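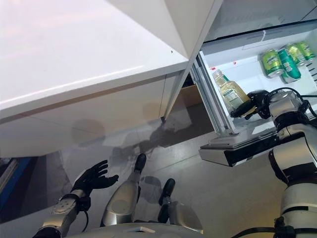

Subject: Re: [kitchen-list] Drinks in the white fridge
Date: 25th May

On the shared fridge, the list wrote:
> Can we agree on where the drinks go? I put mine away last week and
> couldn't find them again. Also the bottom drawer won't close when
> there is a bottle standing in front of it. Is it broken, or are we
> loading it wrong?

The drawer isn't broken. It runs on two rails and the left one jumps out if you push from the corner. Pull it all the way toward you, lift the front a little, and push from the middle. If a bottle is in the way, take it out first and put it back after.

For the drinks, I'd suggest this:

Cans go on the upper shelf, to the right. Standing up is better, but a few on their side are fine as long as they don't roll against the door.

Bottles go lower down, upright, with the cap on tight. The Culline syrup mix leaks if it's laid flat – I cleaned that up twice in July last year and would like not to do it again.

Opened bottles get a strip of tape with your desk number. Anything without tape goes out on Friday.

Please also check that the door has closed behind you. It opens out next to the counter and swings back slowly, so it can look shut when it isn't.

Someone asked off list about a second fridge. I looked at a small one from Jornus, 87 liters, but we'd lose the spot where the recycling stands. I can bring the measurements to the next meeting if people still want it.

The drinks order goes to Tudum tomorrow at noon. We get free delivery over $100, so send me your additions before then.

Room 46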